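Residence Facilities Board > Interiors > Floor Coverings
Topic: Tile or carpet in residents' study rooms, Etim House

EtimHouse_Office
Posted December 10, 2025

The office invites comment on the floor standard for study rooms at Etim House before the refurbishment schedule is issued to bidders. The present draft calls for glazed tile throughout, laid over the existing slab, with no carpet in any room used for desk work. Carpet tiles would remain in the corridors. Comments should address noise, cleaning, comfort and cost over the life of the floor.

Dark blue floor tile in the first and the last. The desk position is best judged from the second.

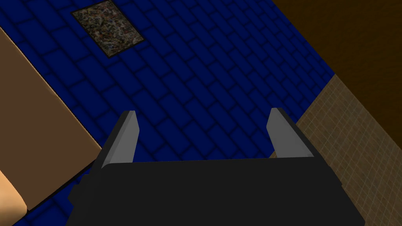
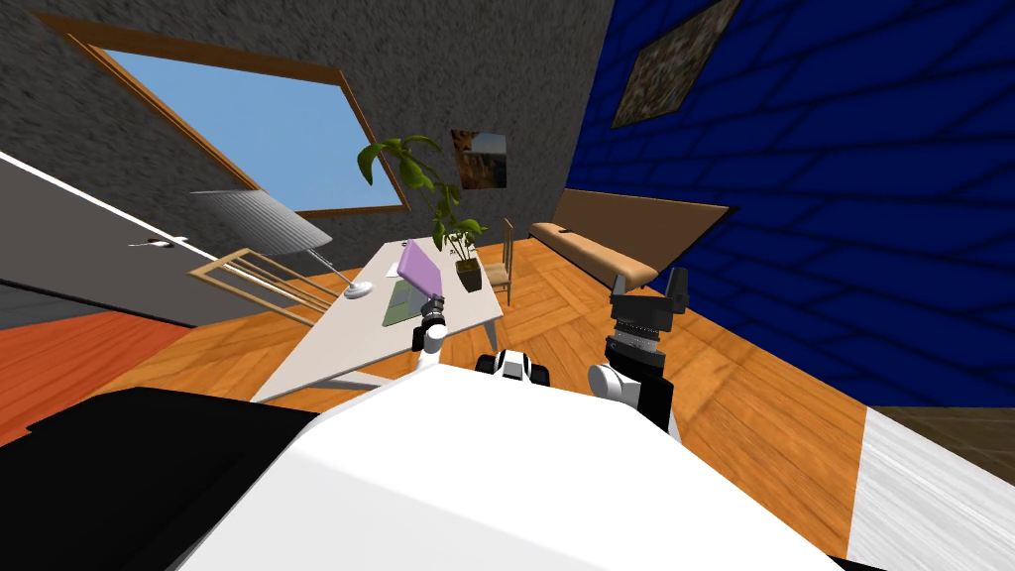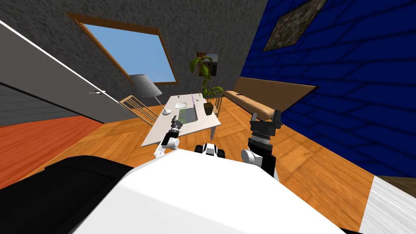
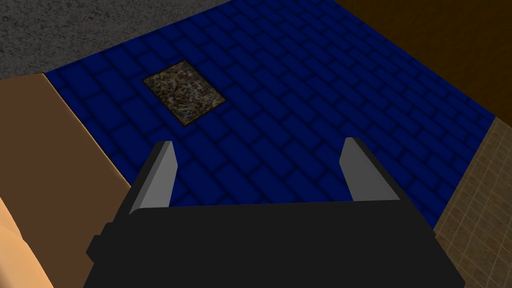 Binta Ugwu
Re: Tile or carpet in residents' study rooms

I wish to record an objection to tile as the general standard. My concern is sound. A study room above another study room passes every chair movement to the room below, and glazed tile on a bare slab does very little to prevent it. At Pundik Court we replaced carpet with tile on the upper floors and received 34 written complaints in the first term. Most concerned chairs. Several concerned dropped objects, and one concerned a resident who practiced tap dancing, which I accept is a separate matter.

If the office proceeds with tile, the specification should require an acoustic underlay beneath it. The draft as circulated is silent on this point. Adding the underlay later means lifting the floor.

I would also ask why corridors are to keep carpet while the rooms lose it. The corridors take the wet shoes.

slab_and_screed
Re: Tile or carpet in residents' study rooms

The Pundik Court figure needs some context. The floors there were laid directly on the slab with no separation of any kind, and the chairs were supplied with hard plastic feet. I was responsible for part of the handover and the chair feet were on the defects list. They were changed the following term. I am not aware of a complaint count after that change, and the thread would benefit from one if it exists.

On the underlay I agree with the previous post. A bonded mat made for use under tile is an ordinary item. It raises the finished floor, so doors will have to be trimmed and thresholds checked for wheelchair access. Both items belong in the bid documents. They should not be left for the contractor to raise as extras.

Movement joints are also missing from the draft. The larger rooms have south-facing glass and the floor will expand in the afternoon.

Omolara Mohammed
Re: Tile or carpet in residents' study rooms

Speaking for the cleaning side, I support the draft. Carpet in a room where people eat at their desks cannot be kept in good order by any schedule we are able to fund. Coffee is the main problem, followed by ink and then noodles. Stains are treated the same day if they are reported, and they are seldom reported. The usual practice among residents is to move the wastebasket over the mark.

Tile is mopped in one pass and dries quickly with the window open. The weak point is the grout. Light grout will look gray within a year whatever product is applied to it. I would therefore ask for a dark grout matched to the tile, sealed before the furniture goes in. We have used Rernex sealer at two buildings with acceptable results. It must be reapplied, and the reapplication must appear in the maintenance plan under a named budget line. At present sealing appears in nobody's plan and it does not get done.

I have no view on chair noise. Felt pads come off when wet, so please do not specify stick-on felt.

northwing_warden
Re: Tile or carpet in residents' study rooms

Comfort has not been discussed. The ground floor rooms at Etim House are cold from December onward. Residents on carpet already bring additional rugs. With tile they will bring more rugs, and a loose rug on a glazed surface is a fall hazard. Two of the reportable falls in our wing last winter involved rugs.

I would suggest that the ground floor be treated separately, either with carpet tile or with a resilient sheet floor. A single standard for the whole building is convenient for purchasing. It does not reflect how the rooms are used or how they are heated.

slab_and_screed
Re: Tile or carpet in residents' study rooms

The ground floor is cold on account of the missing slab edge insulation. A change of floor covering will disguise this for one season. The perimeter should be insulated while the rooms are empty.

I accept the point about rugs. The answer is a slip-resistant tile, which the draft does not require. It says only "glazed ceramic, dark color." A bidder could meet those words with a polished bathroom tile. The wording should state a slip resistance class, wet and dry, and should require test certificates with the bid.

northwing_warden
Re: Tile or carpet in residents' study rooms

With respect, perimeter insulation has been described as imminent for as long as I have held this post. I would prefer that residents have a warm floor in the meantime. If the insulation is funded and carried out first, I will withdraw my objection to tile on the ground floor.

A rougher tile is also harder to mop. The cleaning team may wish to say whether it is acceptable to them.

Omolara Mohammed
Re: Tile or carpet in residents' study rooms

It is acceptable up to a point. The kitchen tile at Pundik Court is too coarse and it shreds the mop heads. Something smoother than that, please, and a sample laid in one room for a month before the order is placed. We can clean the sample under normal conditions and report.

Dark tile shows dust and dried drips more than a mid-tone does. I mention it so that it is not held against the staff later.

Binta Ugwu
Re: Tile or carpet in residents' study rooms

I have looked for the later complaint count. The register was kept on paper for that period and the volume for the second term has not been located. I can say from memory that the number fell after the chair feet were changed. I cannot say by how much and I would not wish the office to rely on my memory. The complaints that continued were from rooms below shared study rooms, where several chairs are in use at once.

My position is therefore amended as follows. Tile is acceptable in single study rooms with a bonded acoustic mat. In shared study rooms above an occupied room, I continue to recommend carpet tile, in a dark pattern, with spare stock held on site so that damaged tiles can be exchanged individually.

Omolara Mohammed
Re: Tile or carpet in residents' study rooms

Spare stock was held on site for the corridors. It was stored in the boiler room and the backing failed. If spares are to be kept, a dry place must be named in the handover papers.

I remain opposed to carpet in shared rooms. Those are the rooms where the food is.

quietfloor_pm
Re: Tile or carpet in residents' study rooms

May I ask whether rubber sheet has been priced? It is quieter than tile, it can be mopped, and it is warmer to stand on. We obtained a quotation from Fenis for a comparable set of rooms and the supply price was not far above a mid-range tile. Installation was higher, as the slab had to be ground flat first. Desk legs will mark it if the load is concentrated, so wide feet are required.

The color range is limited – mostly grays and a rather flat green. I do not regard this as decisive.

slab_and_screed
Re: Tile or carpet in residents' study rooms

Rubber would be reasonable in the shared rooms and may settle the disagreement above. I have two cautions. The slab must be tested for moisture before the adhesive goes down, and the Etim House slab has a history in this respect. Also, some rubber floors smell for several weeks. Rooms should be aired before occupation.

EtimHouse_Office
Re: Tile or carpet in residents' study rooms

The office thanks contributors. The schedule covers 131 rooms, and the following changes will be made to the draft before it is issued.

The acoustic mat, movement joints, door trimming and slip resistance class will be added to the tile specification. Dark grout and initial sealing will be included, and the resealing interval will be entered in the maintenance plan. Rubber sheet will be priced as an alternate for shared study rooms. A sample area of tile will be laid in room 5 and left for one month, with the cleaning team to report in writing.

The ground floor is held over until the position on perimeter insulation is confirmed. Corridor carpet is outside the present schedule and the question raised about it will be passed to the works manager.

northwing_warden
Re: Tile or carpet in residents' study rooms

Noted. Please confirm whether residents may keep their own rugs in the meantime. I have been asked twice this week.

EtimHouse_Office
Re: Tile or carpet in residents' study rooms

Rugs with a non-slip backing may be kept, provided they do not lie across a doorway.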